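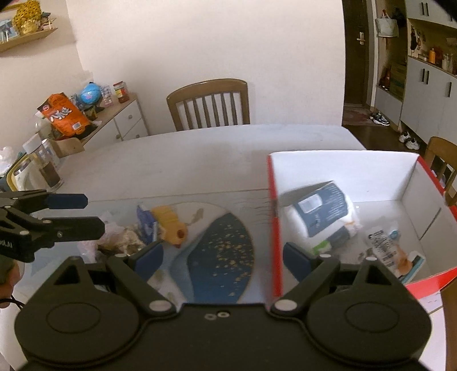
Rediris Table Packing Set

Summary
The Rediris Table Packing Set documents an everyday household activity: placing small goods from a dining table into an open cardboard box. The set contains 50 sessions and 1000 still pictures. It is maintained by Rajeshwari Iyengar and Jade Landry.

Contents
Items are small and light. They include packaged snacks, plastic toys, printed cards, and slim packages. Jars, bags, and small appliances kept on the table are part of the household and are not labeled.

Item labels
Each item receives one of 19 labels. A sealed single-serving packet is labeled "snack packet" regardless of brand or flavor.

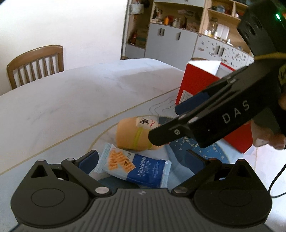

Printed dates and lettering on packaging are not transcribed. Toys are labeled "toy" even when shaped like food or a game piece – the material decides the label. Decorative mats are labeled "table covering."

Known limitations
Lettering is often too blurred to read. Packets with similar wrappers may be confused with one another. Fragile goods and full-size groceries are not represented.

Changes
Aug 13, 2020: Label list reduced to its present form. Eight sessions relabeled by Bindu Panicker.

Contact
Corrections should be sent to Rajeshwari Iyengar, with the session number and the label in question.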